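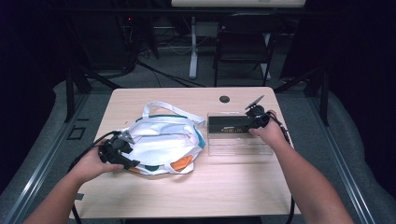 Sellden Asks Offices to Give Up Their Extra Tote Bags

LANDULOW, October. Sellden, the office storage and supply company, today announced the return of its Tote Amnesty, a collection program for the cloth bags that gather in desk drawers, coat closets and the space under the good chair. The program will run through the end of the month at the Sellden showroom in Landulow and at four partner offices.

No questions will be asked about where the bags came from. Sellden has been to trade shows too and is in no position to judge.

The first Tote Amnesty took place last spring and was meant to last a weekend. It was extended when the collection bin filled up before lunch on Sunday, mostly with bags that had been folded once, years ago, by someone in a hurry. Several arrived with other tote bags inside them. One held a conference lanyard, a mint and the agenda for a meeting that the company hopes went well.

"We sell storage for a living, and even we ran out of places to put them," Sellden said in a statement. "A tote bag weighs almost nothing and can't be thrown away with a clear conscience. That makes it a very successful product and a poor roommate."

How it works

Participants may bring up to six bags per visit. White fabric totes are welcome, as are totes of any other color, with or without printing. Straps should be attached at both ends. Bags do not need to be ironed, and the staff would be a little worried about anyone who ironed them.

Each bag will be emptied, shaken out and laid flat on a table. Those in good shape will be folded and packed into a clear, rigid plastic box with a printed label. Filled boxes go to Cuypers, a neighborhood lending shop, where customers who forgot to bring a bag can borrow one and, in theory, return it. Bags too worn to lend will be cut down for cleaning cloths.

Sellden chose clear boxes after the spring event, when the bags were stored in gray bins and promptly forgotten for the whole summer. The company would like to point out that a label on the outside of a gray bin only helps if somebody reads it.

The fold

Visitors will also be able to learn the Sellden fold, which takes about 5 minutes to pick up and a good deal less to forget. The bag is laid on its side and smoothed from the bottom seam toward the opening. The straps go down over the front, so they stop looping up and catching on whatever is next to them. The bag is then folded in thirds lengthwise and rolled or folded again, depending on how strongly the person feels about rolling. Opinion inside the company is divided, and the matter has been dropped from the lunch table.

Printed instructions will be available. They will not be handed out in a tote bag.

Also announced today

The Stumorer, Sellden's clear lidded desk box, will be on display during the event with its lid both on and off. It holds folded totes, charging cables, receipts and most of the things people describe as "for now." It comes with a blank label, which customers are invited to fill in truthfully.

Visiting

The Landulow showroom is open daily from 10 a.m., including Sunday, and the collection table is just inside the front door. Partner offices will accept bags at reception during normal working hours. Large donations from marketing departments should be arranged ahead of time by calling the showroom, preferably before the van is loaded.

About Sellden

Sellden makes and sells boxes, labels, shelves and drawer dividers for offices and homes. It has given away promotional tote bags in the past and is sorry.

Media inquiries: Sellden press desk, Landulow showroom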